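Wrapping Less: What a Small Takeout Kitchen Throws Away
Speaker notes, Monday session 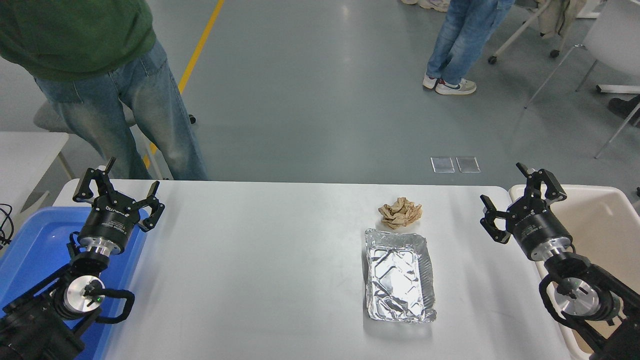
Akihiko Shibata

Hi, thanks for coming. Skip the long bio – ran kitchens, then bought packaging for kitchens. Now at Sideo, helping small places order less stuff.

Start with the question. Who here knows what they spent on packaging last month? Wait for hands. Don't rush this.

Most owners know food cost to the penny. Packaging goes under "supplies" with mop heads and printer ink. So first job, pull it out. Own line in the books. Takes an evening.

Story: Lirkine, noodle and rice place, lunch trade mostly. 14 seats, the rest goes out the door. When we first sat down they were ordering 545 containers a week and selling over 500 meals. Sounds tight. But the containers came in 4 sizes and every one had its own lid. Lids ran out first, always the wrong ones. So small orders went out in big boxes, with paper stuffed in so nothing slid.

(pause – somebody always laughs at the paper part)

What we changed:
Two sizes. One lid fits both.
Stopped putting paper in unless the driver asks.
Napkins and forks on request, box to tick on the order page.
Soup stays as it was. Tried a new cup, went back.

Staff hated it for a week. The big size looks half empty with a kids meal in it. Fair point, we still don't have a good answer. If anyone does, find me at the break.

Foil trays. I get asked every time. Good in the oven, good for catering, cheap. Bend if you carry them by one corner. Can they be recycled? Depends on your town and on how much sauce is left. Call your hauler and ask, then write the answer on the wall by the sink. Don't guess from the symbol on the bottom.

Paper – same thing, clean is mostly ok, greasy mostly isn't. Ask the hauler that too while your on the phone.

Returns. Trorari, the bakery cafe, did a deposit tub. Customers liked the idea, a lot of tubs never came home. They kept it for office lunches only, where one person brings the whole stack back. Works fine there. Don't oversell this, it is one shop.

If short on time cut the next bit.

Storage. Walk to your shelf and look at what's at the back. Nagano had a case of lids back there for a box they quit buying in December. Paid for, useless, taking up room where the rice should go. Sell it, swap it, give it to the place next door.

Homework for the room: one week, write down every time you run out of a size and what you used insted. Tape the sheet over the packing station. Pen on a string or it walks off.

Questions. Probably compostables. Say what I know – they cost more and our local site won't take them. Other towns differ.

Handout by the door, order sheet is on the back.

Contact: Sideo front desk | © Sideo | Back to top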